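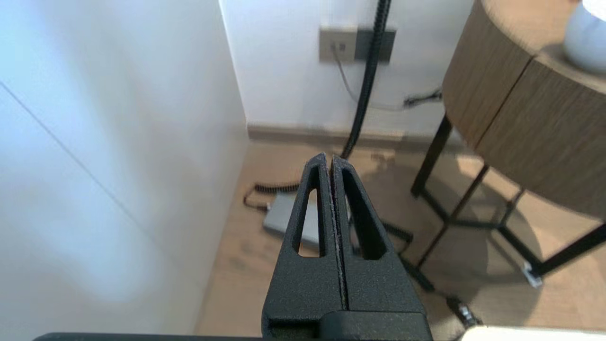
Subject: Re: [brulberg-tenants] Floor finish in the ground floor units

Date: 29/12/2025
From: Nevzat Yaman
To: brulberg-tenants

On the question of what to put down after the old floors are sanded, I did Unit 19 in November and can say what I used and what I would change.

> We are getting keys to one of the Hebden side units next month
> and the landlord says the floor is ours to deal with. It has been
> waxed over and over and in places the wax has gone gray. Do we
> have to sand, or can we strip it and put oil on top? Also is
> anyone still using Linent, or has everybody moved to a water
> based finish? We have 59 square meters to cover and not much
> money. We would like to be open by the end of the month.

You can strip it, but test first. Put a few drops of water in a corner and leave them for ten minutes. If they bead up there is still wax in the wood and oil will not go in. I stripped my back room twice with mineral spirits and white pads and the drops still beaded by the door, so I gave up and rented the sander for that room. The front room only needed one pass with the pads.

If you sand, stop at 100 or 120 grit. I went finer in the front and the oil took badly there. It looks flat and a bit pale next to the back room, and I have had to go over it again.

I used Linent, the plain one without the tint. It smells for four days. You can walk on it in socks after one day, but I would keep furniture off for a week, longer if the heating is off. Mine was off, and the legs of the long bench left marks that are still there. Wipe off everything that has not soaked in after 20 minutes. The rags need to be laid flat outside or put in a can of water with a lid, as they can catch fire by themselves if you ball them up. Please do not put them in the bins in the yard.

Cost, as people always ask: sander rental and paper came to 200 for two days, and the whole job with oil, pads and a new edge strip was 736. That does not include my time. The edge strip was the part I had not planned for. The old one split when I pulled it up.

The water based finish is faster and I see why people like it. The downside is that when it wears through by the entrance you have to sand a whole area to fix it. With oil you clean the worn patch, rub more in and carry on. For a room where people come in with grit on their shoes I would still pick oil.

One more thing on the Hebden side. The boards near the outside wall were replaced at some point with a softer wood, and the sander digs into them. Use the small edge machine there and keep it moving.

I have half a can of Linent left and a box of 100 grit belts that fit the machine from Wornness Tool Hire. Both are free to whoever collects them. I am in most mornings, and the door code has not changed.

Nevzat Yaman
Unit 19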